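How to Set Up a Snack Shelf for a Shared Office

Posted Dec 24, 2021

A snack shelf works on trust. People take what they want, put money in a jar or tap a payment link, and whoever runs it restocks. Most of the ones that fail do so in the first month, usually from buying too much of the wrong thing. The steps below are for an office or studio without a proper kitchen.

Before you buy anything

Ask the people who will use it what they eat. A sheet of paper by the door for a week is enough. Leave room for allergies and for anyone who wants something without meat or gelatin. If you rent your space, check the lease for rules on food outside the kitchen. Ours at the Vetus building allows sealed packages only, so fruit and baked goods were out from the start.

Set a starting budget and write it down. We began with 200 dollars in a separate envelope. That money is the float. It pays for the first trip to the store, and after that the shelf should pay for itself.

Choosing the shelf

Pick something open, with two levels, that can stand on a table. Closed cabinets hide what is left and people forget about them. Wire mesh is easy to clean and crumbs fall through instead of collecting in the corners, but small items can tip over on it. A piece of cardboard cut to size fixes that.

Keep it out of direct sun and away from the radiator. Chocolate goes white and chips taste stale sooner than the date on the bag suggests.

Stocking it

Start with fewer kinds than you think you need. Chips, one kind of nuts, one chocolate bar, one cookie, and small bottles of soda will cover most people. Put the bags where they can be seen and keep the older stock in front. When you restock, pull everything forward first and load the new items behind.
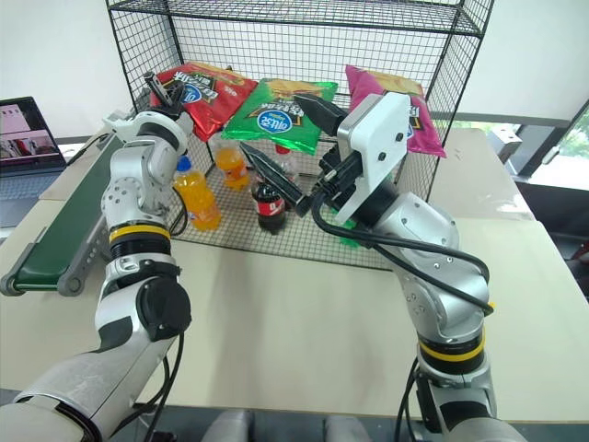
Reto Gruber wrote in to say that he would put drinks on a shelf of their own, down low, and leave the bags by themselves above. He also prices every drink the same, whatever it cost him, and says the arguments stopped once he did. I think he is right about the single price. We now use one price for drinks and one for everything else.

Setting prices

Add up the receipt, divide each multipack by the number of items in it, and round up to the next quarter. The rounding covers the odd item that goes missing. Post the prices on one card at eye level. Stickers on each package take too long and fall off.

Taking payment

A jar with a slot in the lid is fine for coins. If you add a payment link, print the code large and tape it next to the price card. Empty the jar every Friday and write the amount in a notebook kept with the float.

Keeping it going

Check dates on the first working day of the month. Anything within two weeks of its date goes to half price. Wipe the shelf while it is empty.

If the notebook shows you are short two months in a row, look at the slow items before you raise prices. In March we dropped the trail mix and the rice cakes, and the jar came out even again by the next count.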